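In Praise of the Good Cloth

There is a piece of red velvet in my house that has never once been put away for best, and I would like to speak up for it.

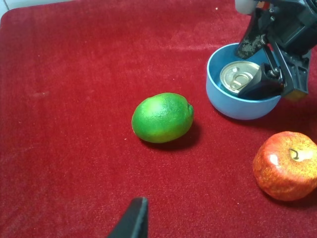

Velvet belongs on curtains and on the seats of old theatres, according to Sille Stougaard, and anyone who puts it under food is asking for a life spent picking off fluff. She wrote this to me after my last column, in which I let slip that we eat our lunch on the stuff, and she added that a sensible oilcloth had served her kitchen perfectly well since 2000 and would very likely see her out.

I have thought about her letter a good deal, more than she probably meant me to, and I will begin by giving way on the fluff. Velvet collects lint the way a windowsill collects post. You can brush it in the morning and by the afternoon there will be a speck here and another speck there, and if you own anything white and woolly you may as well stop brushing altogether. It also shows every stroke of the hand, so that one patch looks darker and the next looks paler, and a tidy-minded person could spend a whole evening smoothing it all in one direction. I used to be that person. I got tired.

But oh, what it does for a lime! Put a lime on a white worktop and you have some shopping. Put the same lime on red velvet and it looks as though it has been sent for. The green comes up so bright that you notice the little pores in the peel and the small point at the end, and the shadow it throws is soft and deep. I have bought limes all my grown-up life, mostly for squeezing over fish, and I don't believe I had properly looked at one until I got into the habit of leaving them lying on the cloth.

The cloth came from a shop called Vuvholm, which sold furnishing fabric by the metre and kept its remnants in a bin by the door. I had gone in for curtain lining and came out with the velvet under my arm and no lining at all, and had to go back the following week. The remnant was meant for a cushion. It was a January, one of the dark ones, and I spread it over the table just to see how big it was, and there it stayed through supper, and through breakfast too, and the cushion was never mentioned again.

My mother would have been on Sille's side. She had a linen tablecloth in a drawer, wrapped in tissue, and in the whole of my childhood I saw it on the table 3 times. Twice it was for relations we didn't much like. When it came to me it had gone yellow along the folds, and those yellow lines never did wash out. I am not telling this as a sad story, she was a cheerful woman and would have laughed at it, but it did put me off drawers.

What I have come to like best is a fine cloth with very ordinary things on it. People suppose that if you put down velvet you must follow it with silver and candles, and then of course it becomes a great performance and you only do it when there's company. I would far sooner see a plain blue plastic bowl on it, the kind that gets used for crisps and for rinsing grapes and for standing a drinks can in. A can has rather a handsome top, if you give it a moment, with its fine rings and its pull tab, and silver is silver when the light falls on it. Pale blue next to deep red is a lovely thing as well, and I didn't have to buy a single new object to find that out.

We have a neighbour over towards Grarkeck who keeps a beautiful dinner service for twelve and eats her toast off kitchen paper. I know she'll forgive me for mentioning it, as we have had this argument before. She says she is saving the plates. I asked what for, and she changed the subject to her hedge.

Of course there are practical matters, and I wouldn't want anyone to write in again on my account. Mop up spills at once with something dry, and don't rub. Keep a clothes brush within reach. Hot dishes go on a board, as a hot dish will flatten the pile and leave a ring you will be looking at for years (ours is at the window end, and I am fond of it now, though I wasn't at the time). Cut your limes on the board too. For candle wax I have no advice at all, only sympathy.

So, Sille, I have read your letter twice and I do see the case for oilcloth. I grew up wiping one down. But if you should come across a remnant in a bin somewhere, a red one or a bottle green, do put it on the table for one lunch and set out whatever is in the kitchen that day. You can always make it into a cushion afterwards.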